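Baskets, finally

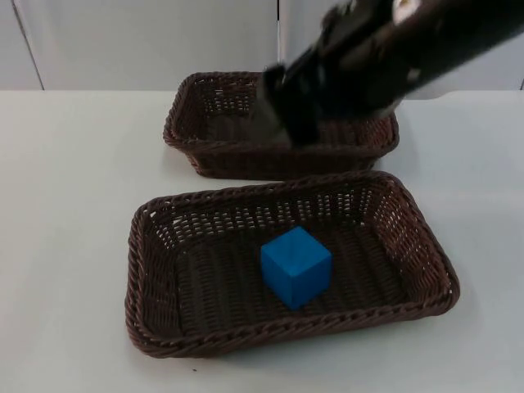

Ok quick one, I have 17 minutes before I need to leave for pickup and the kettle is on.

I gave in and bought the wicker ones. Dark brown, two of them, same shape, rolled rim. I'd been going back and forth since April between these and the gray felt bins from Hellberg, which everybody loves, and which sag. Mine did anyway. Had one for mail and it folded in on itself like a tired hat.

So, wicker. Things I like so far:

Low sides. I can see what's in there without digging. Deep baskets are where stuff goes to die in this house (found a library card in the old one, plus a recorder. Why do we own a recorder).

The open weave on the walls. Light comes through, so two dark baskets on a white table don't look like two dark lumps. The bottom is woven a lot tighter, good, I was worried about small things getting stuck in it.

Things I don't: dust. Crumbs too, I bet. Kylie Treloar swears by an old paintbrush for getting into the gaps and I will be trying that, will report back.

The plan is one for the kids' blocks and one for "going upstairs." The block one has been started, if you can call a single blue cube a start. The rest are still in the Truko box in the hall closet, under the coats, behing the vacuum. Tonight. Maybe.

Upstairs basket rule: it goes up when I go up. We'll see how long that lasts. The last system made it 2 days.

Also thinking about a liner for one of them, plain cotton, nothing with a bow. Ambaye had a nice one but it's for a square basket and these are rectangles. Might just sew somthing out of the old curtains if I can find the bobbins.

Kettle's done. More on the closet next time, it's bad in there.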